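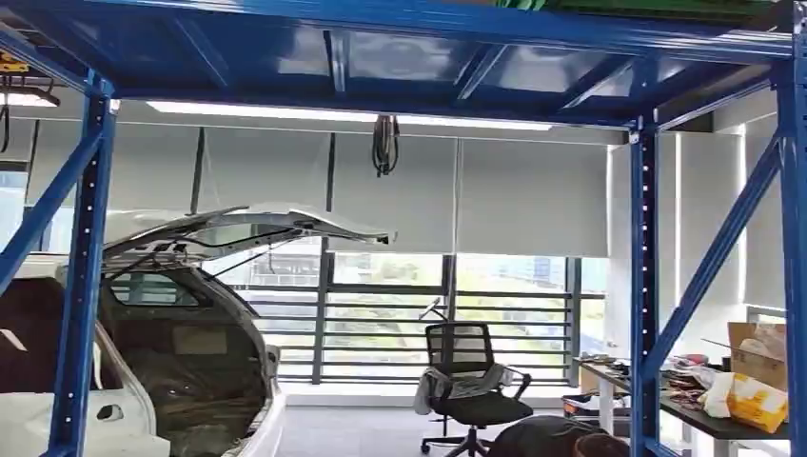 図1 Andescombe作業室。中二階の架台の下に置いた車体(バックドア開)と、右手の作業机

Brornmont助成事業 中間報告
件名:床面ピッキング用キット「Grarnine」の借用評価について
報告日:2020年12月8日(火曜日)
報告者:Andescombe 設備評価班

1.現在の状況

6月に承認いただいた評価計画では、約4,000回の把持試行を年内に終えることになっていました。報告日現在の実施数は2,657回です。計画書の線表はいまも壁に貼ってありますが、最近は目を合わせないようにしています。

遅れの大半は、最初の一か月半に発生しました。販売元のKaragiannisの案内には「開梱当日から稼働」とあります。開梱は確かに当日に終わりました。稼働のほうは、制御用ソフトウェアのライセンス鍵が別便で届くという事情があり、その別便がさらに別の便になったため、三週間後です。残りの遅れは当班の見積もりの甘さによるもので、こちらは販売元に請求できません。

キットの借用期間は延長済みです。延長料は予備費の範囲に収まりましたので、追加のお願いはありません。今回の報告書で最も明るい一文だと思いますので、早めに書いておきます。

2.評価の対象

Grarnineは、既存の腕型ロボットに後付けするグリッパー、手先カメラ、操作用ソフトウェアの一式です。車両の組立や整備の現場で、床に落ちた部品や薄い部材を拾って所定の位置に戻す用途を想定して売られています。当班が確かめているのは次の点です。

・カーペットのように毛のある床で、薄いものを拾えるか
・床に貼ったテープを区画の境界として扱えるか
・車体の後部開口の近くで、腕の取り回しに無理がないか
・専任の担当者を置かずに運用できるか

四つ目は申請書の段階では備考欄にありましたが、進めるうちに順位が上がってきました。理由は5で述べます。

3.これまでの結果

(1)薄いものの把持
硬い板状のものについては、満足できる水準です。指先を床に軽く当ててから閉じる動作が標準で入っており、調整なしでもよく働きます。折り目や重なりのあるものになると成績が落ちます。端をつかんだつもりで、その下の床を一緒につかもうとする例が目立ちました。カーペットの側にも言い分はあるでしょうから、こうした試行は成功に数えていません。

資料にある「あらゆる薄物に対応」という表現については、販売元に確認を求めました。回答は「薄物の定義によります」でした。定義書はまだ届いていません。

(2)区画テープの認識
黄色のテープは手先カメラで安定して検出できています。問題は、ものがテープをまたいでいる場合です。ソフトウェアはテープが途切れたと判断し、区画がそこで終わったものとして動作計画を立て直します。設定で「途切れを補間する」を選ぶと改善しますが、この設定は再起動のたびに初期値に戻ります。戻ることは取扱説明書に書いてありません。書いてあるのは更新履歴の、かなり下のほうです。

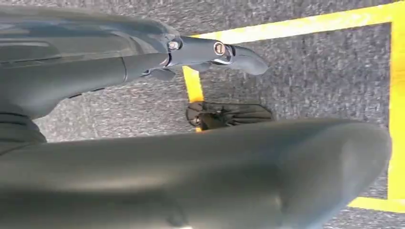 図2 手先側カメラの画像。グリッパーの下に、黄色のテープに一部かかった黒っぽい平たい物体

図2は(2)で述べた配置にあたります。手先側カメラの視野では、手前の指が下半分を大きく占めます。床の同じ場所を二方向から見られれば補えますが、標準構成のままだと、テープの角が指先に隠れる姿勢がどうしても出てきます。カメラの取付角を変える部品は別売りです。価格表を見たときは、角度一度あたりの単価を計算しかけてやめました。

(3)車体まわりでの取り回し
バックドアを開けた状態の白い車体を使い、後部開口の手前までの進入を試しています。腕の動作範囲そのものに不足はありません。気を使うのは架台の支柱と筋交いで、ソフトウェア上の障害物モデルに手で登録する必要があります。登録画面は円柱と直方体しか受け付けないため、斜めの筋交いは細い直方体を傾けて表現しました。見た目は学生時代の製図課題に近く、精度も同程度です。それでも登録後、支柱への接触は一度も起きていません。

開口の内側に手先を入れる試験は未着手です。暗い荷室内での画像の質を先に確認したいので、次期に回します。

4.販売元の支援

問い合わせはこれまでに11件出しました。返信は早く、内容の半分ほどは質問に対応しています。

担当のCsaba Fodor氏の技術力については、当班の全員が高く評価しています。遠隔での立ち会いのときには、こちらが二日かけて再現した停止不具合の原因を、画面共有を始めて数分で見つけてくれました(設定ファイルの小数点が読点になっていました。入れたのは当班です)。ただし、Fodor氏が休暇に入ると支援窓口全体が静かになる傾向があり、製品の評価とFodor氏個人の評価を切り離すのに苦労しています。購入した場合に同氏が付属するのかどうか、見積書には記載がありません。

5.運用の手間

申請時には、朝に電源を入れれば午前中の試行は自動で進むものと考えていました。実際の手順は、電源投入、原点合わせ、再起動で戻った設定の再入力、手先カメラの確認、区画の再登録です。慣れた者で半時間、慣れない者だと昼食が見えてきます。

無人で回す試みもしました。夕方に開始し、翌朝の記録を見たところ、開始直後の一回を終えた時点で「続行しますか」という確認画面が出ており、腕は一晩、返事を待っていました。確認画面を止める設定は見つかりましたが、これも再起動で戻ります。現在は、起動後に設定をまとめて書き込む小さなスクリプトを班内で作って使っています。販売元にも送ったところ、たいへん喜ばれました。代金の話は出ていません。

6.費用

借用料、延長料、消耗品のいずれも予算内です。消耗品では指先の交換パッドの減りが予想より早く、カーペット面での試行が主な原因とみています。予備を2組追加で発注しました。別売りのカメラ取付部品は、次期の予算で買うか、手持ちの材料で自作するかを検討中です。明細は別紙のとおりです。

7.次期の予定

・残りの把持試行の完了(折り目のある薄物を優先)
・荷室内での画像確認と、その結果に応じた進入試験
・スクリプト使用時と未使用時の準備時間の比較
・作業机の整理

最後の項目は前回の現地確認でご指摘いただいた件です。着手はしました。机の上で行方の分からなかった六角レンチが見つかり、作業効率はその分だけ上がっています。

8.現時点での所見

拾う能力だけを見れば、価格に見合う製品だと考えています。購入を勧めるかどうかは、設定が再起動で失われる件が直るかどうかにかかっています。Karagiannisからは次の版で対応するとの回答がありました。次の版の時期を尋ねたところ「対応が済み次第」とのことでしたので、当班では購入判断を最終報告まで保留します。

Brornmont側でお決めいただきたいのは、試行完了の期限を年度末まで延ばすことの可否、この一点です。ご承認いただければ線表を貼り替えます。

別紙:支出明細、試行記録の集計、問い合わせの一覧と回答状況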